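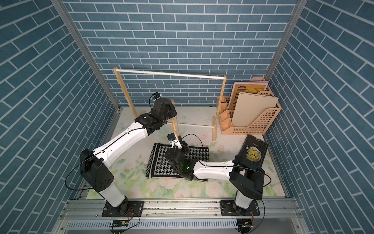
Nalum Drying Rack Notes

Hello! I put this little data card together so you don't have to guess what's in the folders. It's all small laundry: a wooden clothes rack with white rods, a houndstooth cloth, and a peach organiser with a book in it, which I'm rather fond of (the blue brick walls too).

There are 800 clips at 16 frames a second, and none runs past 60 seconds.
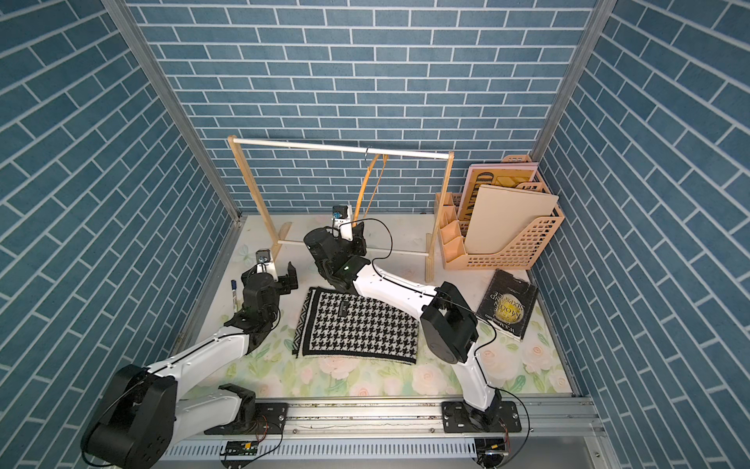 Folders are sorted by task, so hanging, taking down and smoothing flat each get their own. I've kept the fumbled goes in as well, tagged "retry" in notes.csv. Please don't bin them, I find them the most useful of the lot!

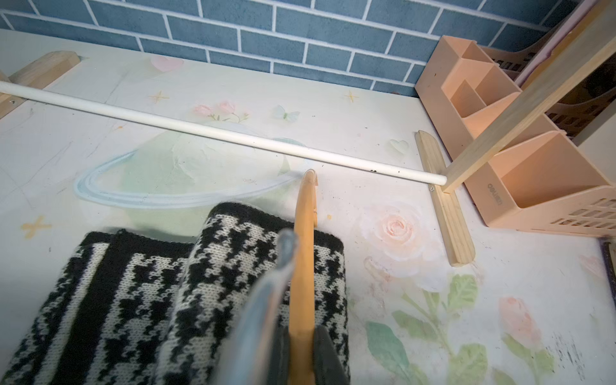 Rods are labelled "rod" whether they're up on the rack or lying down, and the uprights are always "post". I did use "leg" in the first batch, sorry, and 3 of those files still need fixing.

Use it for whatever you like, just mention Nanthorpe somewhere. Next version in September, with socks.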